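Lirkton Sewing and Mending Circle
Minutes of the July get-together
Started 7:05 p.m., back room at Haruna
Notes taken by Miroslava Kolář

Present: fifteen of us at the start, a couple more after the bus got in. Apologies from the Tuck Street carpool, who had a flat tire.

1. Last month's minutes
Read and approved. One fix: the blue thread order was for cotton, and I had written polyester. Sorry! The shop sent the right thing anyway.

2. Pouch drive
This took up most of the evening and I'm so glad it did, because the news is wonderful. We set out to make 70 zip pouches for the Sotarham summer camp and the final tally is 115. I had to read the number out twice because people were clapping. The extra ones came mostly from the beginners' table, where several people who had never put in a zipper before May are now turning out pouches faster than I can (my own zippers still ripple a bit at the end, and I have made peace with it).

The camp would like them before the first session. Each camper gets one for pencils, bug cream, letters home, whatever they like. Any left over will go to the camp office for kids who lose theirs in the lake.

Discussion on lining. We had a long and very good talk about whether the next batch should be lined. For: they feel lovely in the hand, they hold their shape, and no raw edges catch in the zipper teeth. Against: nearly double the cutting, and they take longer to dry after a wash. A few people had made both kinds and passed them along the rows. Agreed to line the next batch but leave the remaining cut pieces as they are, and finish those with a zigzag edge.

Zippers. The short ones from the spring order are almost gone. Agreed to buy longer ones and trim them, which works out cheaper. If you haven't trimmed a nylon zipper before, sew back and forth over the coil first, then cut past the stitching. Please do not use the good shears for this. The good shears have a yellow ribbon on the handle.

Color. Strong feelings here! The bright greens and blues went over so well on the sample tray that we'd like more of them. Anyone with a stash of solids in those colors, please bring a yard or two. Prints are still welcome, especially small ones, as large prints tend to lose their best part in the seam.

ACTION: Miroslava to call the camp and set a delivery time.
ACTION: Everyone with unfinished pouches to bring them in by the next meeting, finished or not.

3. Sorting and packing
The pouches need a final check before they leave us. We'll do it on the long table, one tableful at a time, and I'd ask that we all follow the same order so nothing goes around twice. Open the zipper all the way and close it again. Run a finger along the inside for pins (we found 3 last year, so yes, really). Snip any tails. Then into a crate.

There was a question about whether to press them. A light press on the flat cotton ones is fine. Anything puffy or with a shine to it should be left alone, since the iron flattens it and you never get that softness back.

Somebody asked if we could sort by color so that each cabin gets its own shade. Lovely idea, and we tried it out on paper, but the numbers don't work with what we have. Agreed to mix them and let the kids trade. I suspect the trading will be the best part. 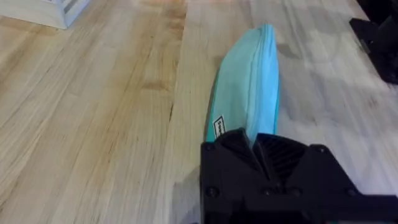 Crates: we have 5 on loan from Bakex, the bakery next door, and they've asked for them back clean and free of thread. Line each one with tissue before you fill it. Don't pack them down hard, or the corners we all worked so hard to poke out will get squashed. Please write the number of pouches on a slip of paper and lay it on top, and keep the crates off the floor by the back door where the rain comes in.

ACTION: Packing group to meet at 6:30, half an hour before the next session. So far that's six people, and more hands would be great.

4. The room
Haruna is happy to have us through the fall at the same rate, hooray! They've asked us to wipe the tables before we go and to sweep under the machines. Pins in the floorboards are a real problem for the toddler music group in the mornings. The big magnet on a stick is in the cupboard and it's quite fun to use, so please fight over it.

The lamp at the window end flickers. Reported.

5. Fall project
Ideas put forward: oven mitts, draft snakes, drawstring bags for library books, and a shared quilt. The quilt got the loudest cheer and the draft snakes got the most hands. We didn't vote. Bring a sample or a sketch next time if there's one you want to argue for, and we'll lay them all out and decide then.

There was also a request for an evening on darning. Several people have sweaters waiting. Agreed to give the first half of the September meeting to it. Bring wool yarn in any color, a blunt needle, and something round to work over; an orange does nicely.

6. Any other business
The button jar is full again and could use sorting. Two people took a share home in sandwich bags.

The walking foot has gone missing from the accessories tin. Please check the bottoms of your bags.

Thank you to whoever brought the plum cake. The recipe has been requested by at least half the room, so if it was you, please write it down and pin it to the board by the kettle.

Wrapped up at 8:50 p.m. Next meeting is in August, same room, 7 p.m., packing group earlier as noted in item 3.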